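Milcombe Community Clothing Exchange
Frequently Asked Questions

The Exchange accepts, sorts and redistributes clothing on behalf of residents of Milcombe and Kastwood. The answers below apply to both locations unless stated otherwise. Conditions for business donors are set out in a separate agreement.

Who may use the Exchange?
Any resident of the two municipalities may register. Proof of address is required at the first visit only. Students living in residence at Mackay College are treated as residents during term and may continue to use the Exchange through the summer months.

What items are accepted?
Clean, wearable clothing for adults and children, including coats, knitwear, T-shirts, trousers and school uniforms. Toques, scarves and mittens are accepted year-round. Footwear is accepted at Kastwood only. We regret that we cannot take undergarments, pillows, helmets or children's car seats.

How should donations be prepared?
Items should be laundered, dried and folded before drop-off. Please empty all pockets and fasten zippers. Pairs should be tied or pinned together. Donations may be brought in boxes or bags, and boxes will be returned on request.

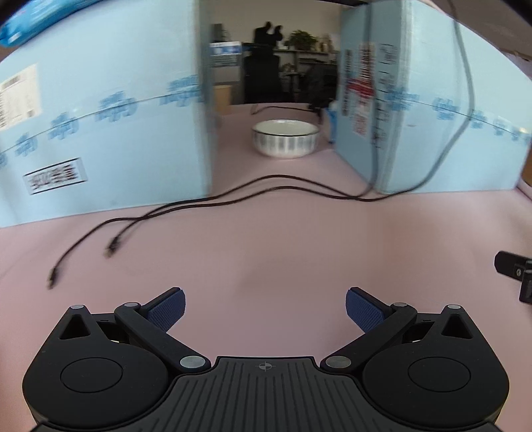 Donors with more than 3 boxes are asked to telephone ahead so that a receiving time can be arranged. Household drop-offs are received until 4:30 p.m. Items must not be left outside the doors after closing, as the municipality treats them as refuse and may issue a notice to the donor.

How does the points system work?
Each accepted garment earns points according to its category, and points may be exchanged for any item on the floor. A member may hold a maximum of 77 points at one time. Points do not expire while a membership is active, but they have no cash value and cannot be transferred outside a household. Newly registered households receive an opening balance and need not donate before their first selection.

Are small marks or missing buttons a reason for refusal?
Not in every case. A garment with a minor fault may be accepted at a reduced value if the fault can be mended at the repair table. Stains, strong odours and worn-through fabric are grounds for refusal. Logos and printed names do not affect acceptance, with the exception of current staff uniforms, which should be returned to the employer. 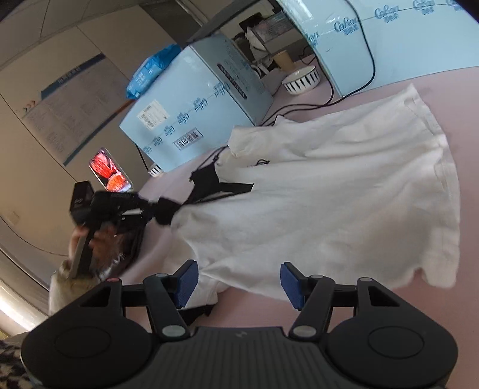

Ornella Leone wrote to ask whether a refused item could be assessed a second time, as a grey cardigan of hers had been declined at Kastwood over a loose cuff. It can. Members may request a review at the front desk on the same day, and the decision of the floor supervisor – at present Hanan Hattar – is final.

What happens to clothing that is not selected?
Garments remain on the floor for one season. They are then offered to partner agencies or sent to Mastton for fibre recycling. Last year 1679 garments went to partner agencies.

May I reserve an item?
Reservations are limited to winter coats and formal wear. An item will be held until noon on the following business day.

Whom should I contact about a lost membership card?
Please write to Anas Bennani, Member Services, at the Milcombe location. Replacement cards are free of charge and are normally ready within a week.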